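Week 5: Shadows, edges, and why your drawings look flat

Okay, so I read through everybody's sketchbooks over the weekend and I have good news! Your proportions are getting much better. What's holding most of you back now is value, the plain old business of how light or dark a thing is, so that's what we're doing on Friday and probably the week after too.

Start with the two kinds of shadow. A form shadow is the dark side of the object itself, where it turns away from the light. A cast shadow is what the object throws onto something else. They behave differently! Form shadows tend to have soft edges on round things (think of an egg), and cast shadows are usually crisp close to the object and get fuzzier the farther away they fall. If you give them both the same hard outline, which I did for my entire first year of art school, the egg looks like it was cut out of paper.

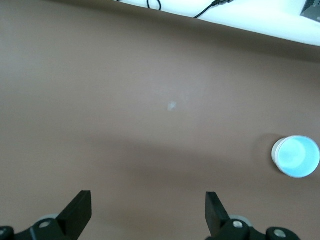 Squinting is still the best tool you own, and it's free. Half close your eyes until the details go mushy and you're left with three or four big shapes of light and dark. Draw those first, before you even think about a highlight. Plain surfaces are great practice for this because there's nothing to hide behind: take a brown tabletop with a white ledge above it, where the light piece is so strong it almost glows and the band of shadow under its edge stays soft. You could get all of that with the side of a 4B and a kneaded eraser, no outline anywhere. The black cables would go in last, and I'd leave them simple.

A word on paper. I used to be a snob about it, but a cheap pad is fine for value studies, and you'll be braver on it. If you want something nicer for the final project, look for 300 gsm, which can take a lot of erasing before it goes furry. Hazel Ruiz-Ortega has offered to split a big pack with anyone who's interested, so grab her before class.

Now the homework (sorry). Make a value scale with 5 steps, white paper at one end and the darkest dark your pencil can manage at the other. Most people get the ends right and then bunch all the middle steps together, so do the middle one first and work outward. Then draw one thing from your kitchen under a single lamp, overhead light off. Keep it small, about the size of a playing card. No smudging with your finger, please, your skin oil makes blotches that won't lift.

Reading is page 157 in the course packet, the part on reflected light. Skip the color section, we'll get there in October.

Bring your scale and your kitchen drawing on Friday, plus a white object with no pattern on it. A mug is fine.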